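Tray handling being automated at our kitchen — what happens to the people on the line?

Posted in Workplace > Catering and Food Service

ulton_dishroom
I work in the dishroom and tray prep area at a catering contractor, Prustavier. We turn over roughly 300 trays on a busy shift. Management told us in April that handling the trays and bowls will go over to robot grippers in stages, starting with sorting and stacking. There are 12 of us on the two shifts. They say no layoffs, but the new schedule has 3 people on the line where there used to be 6, and the others are marked "support." I asked what support means and got a different answer from each supervisor. Has anyone been through this? What did your day look like after, and did the pay grade change?

hollenstein_nights
We went through it at a hospital kitchen. Nobody was let go in my time, but two people left and were not replaced. The work changed more than the headcount did. Before, you talked to the person next to you all shift. Now I spend a lot of it watching for jams and clearing them, and the rest on the things the machine is bad at. Thin rims that sit flat on the table are hard for it. Shiny steel bowls gave ours trouble too, and nested bowls still get pulled apart by hand.

Things I would ask for in writing:
Your job title and pay grade after the change.
Who is allowed to stop the machine, and whether a stop counts against your rate.
Paid training time. Ours was squeezed into breaks for the first month until people complained.

My wrists are better, I will say that. My feet are worse — I stand in one spot more.

pramimby22
support = cleaning the robot. get used to it

tray_and_trolley
I would not go that far. At my place support turned out to be three different jobs, and one of them, setting up the items and checking the grip on each new type of tray, came with a small raise. Ask early if there is something like that and put your name down. Also ask whether you will be recorded while working and what the recordings are for. We signed a form for it, and it was worth reading before signing. Grip work on trays and bowls looks like this:

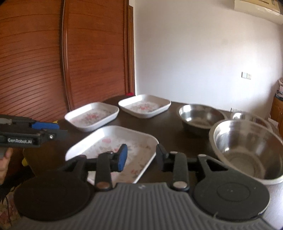
Page last changed: April 2018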